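Automation and Work, Unit 6 handout
Mixed manual and robot cells: what happens to the job
20 Sep 2018
14 shares | 3 comments

6.1 Scope

Unit 5 dealt with the cost case for a single arm. This unit deals with the people who work beside it. The running case is the Runham site of Stilance, a contract packer of small bottled goods. Read section 6.4 before the seminar and bring the task sheet.

6.2 The task before and after

Before the change, one packing bench at Runham handled 3,071 bottles per shift with four operators. Each operator took a bottle from the tray, checked the cap, checked the label, and placed the bottle in a carton. The four steps were done by the same person and were paid as one job.

After the change the job was split. The arm takes and places. An operator checks, clears faults and refills the trays. The number of people on the bench fell from four to two, and the other two moved to goods-in. Nobody lost a post in the first year, but the pay grade for the bench had to be written again, and this took longer than the installation.
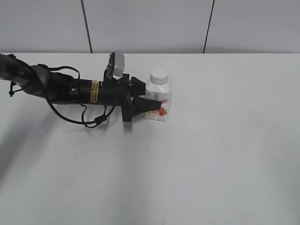 Task analysis starts with the smallest unit of work that can be timed. In this case the unit is one approach, one grip and one release. A person does all three without noticing them as separate acts. For the arm each is a programmed step with its own tolerance, and the approach is usually the slowest. Bringing a tapered black gripper up to the lower side of a small upright bottle leaves little room for error, and a light plastic container can be tipped by contact that a heavier one would resist. Position error must therefore be set against the stability of the item as well as its width. Cable slack is a second limit. The loops along an arm have to allow full travel of the wrist without touching the bench or the stock, and checking them becomes a daily duty for the operator. It did not exist in the old job description.

6.3 Where the time goes

Kaewsai, the firm that set up the cell, recorded 624 stoppages in the first month of running. Of these, 241 were cleared by the operator without help. The remainder needed a technician. The share cleared by operators is the figure to watch, as it shows how much skill has stayed on the bench.

Three points follow.

a) A stoppage is short for a trained operator and long for an untrained one. Average stoppage time says more about training than about the machine.

b) Operators who may only press reset will press reset. At Runham the right to move the arm by hand was given in December, after the second review.

c) Waiting is work. An operator who stands by to respond is not resting, and the rota should treat the time as attention.

6.4 Loose parts and the view from the wrist

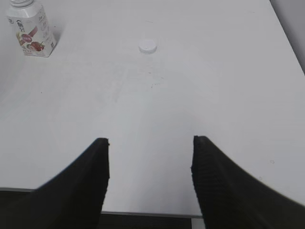

Photo: course collection, Unit 6. Reproduce for teaching only.

Small parts change the division of labour more than bottles do. A cap lying flat on a white table has little height and little contrast, and both count against the machine. A person picks it up by feel. The arm needs the part located, the fingers open to a suitable width, and a path down that does not drive the tips into the table. Ribbing on the inner faces of the fingers may improve the hold on smooth plastic, but it does nothing for the approach.

Surface condition is a related matter. Smudges and small specks are of no interest to a hand packer. To a vision system they can be false candidates, depending on the threshold in use. At Runham, bench cleaning moved from the end of the shift to every 400 cycles and became part of the operator's paid task.

6.5 Task sheet

Brullus, the second case firm, kept all cap handling manual and automated carton loading only. Using the Runham figures:

1. Draw up the list of duties for one operator before and after the change. Mark each as removed, kept, altered or new.
2. State which new duties carry responsibility for the safety of others.
3. Work out how many stoppages needed a technician in the first month, and comment on the effect on technician staffing.
4. Set out the case for the Brullus arrangement from the point of view of the packing staff, then from that of the site manager.

Answers should be no longer than two sides. Tables may be attached.

3 comments | 14 shares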